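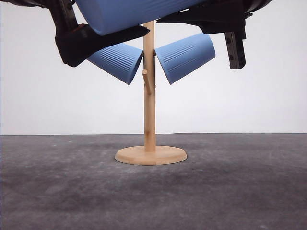 How often do you need to redo the jaw alignment on a two-finger gripper that hangs cups all day?
Every 3235 cycles on ours, or sooner if anyone has moved the bench, breathed on the bench or claimed they didn't touch the bench.

Robotics > Cells and Benches > Upkeep

1/ Maintenance day on the cup cell at Grastisholm. The arm is a Sidari, the jaws are from Rizk, the patience is mine and running low.

💬 6 🔁 11 ♥ 48

2/ Ribbed plastic cups on a wooden mug tree. Light blue, very cheerful, and each rib is an opportunity for the jaw to settle a hair further round than it did last time. Smooth cups would be easier. We did not buy smooth cups.

💬 3 🔁 2 ♥ 31

3/ First job is always the jaw faces. Wipe down with a lint-free cloth, then look along the edge with a torch. A polished stripe near the tip means one finger is doing most of the holding and the other is along for the ride.

💬 1 🔁 4 ♥ 27

4/ Today's stripe was on the left. Backed off both finger screws, squared the jaws against the gauge block, nipped them up again in small turns. Then did it all over, as I'd left the gauge block in the drawer labelled "misc" the first time and used a ruler like an animal.

💬 9 🔁 5 ♥ 72

5/ Grip force went back to 40 per cent. Somebody had bumped it to "firm", a setting known only to them. Squeeze a thin cup hard enough and it goes oval, and an oval cup has its own ideas about where its mouth is.

💬 4 🔁 6 ♥ 55

6/ Next, re-teach the stand. The whole tree has one reference, the top of the pole, and every peg is an offset from it. Lovely system until the base gets rotated a few degrees by a passing elbow. The pole top hasn't moved at all. The pegs have all gone elsewhere.

💬 7 🔁 13 ♥ 81

7/ So there's now a pencil mark on the base and a matching one on the bench. The Idico catalogue has a locating fixture for this at a price I won't repeat before lunch. The pencil was in my pocket.

💬 12 🔁 19 ♥ 104

8/ Also slowed the approach over the top of the pole. Clearance there is up to 2 mm on a good run, and I've stopped assuming good runs.

💬 2 🔁 3 ♥ 36

9/ Filled in the log, initialled it, counter back to zero. If you move the bench, write it down. There is a column for it. It has been blank since June.

💬 15 🔁 8 ♥ 93

Recent posts
- Cable ties are not strain relief, a thread
- What the grease gun did to my good jumper
- Labelling the air lines, again
- The drawer called "misc": an inventory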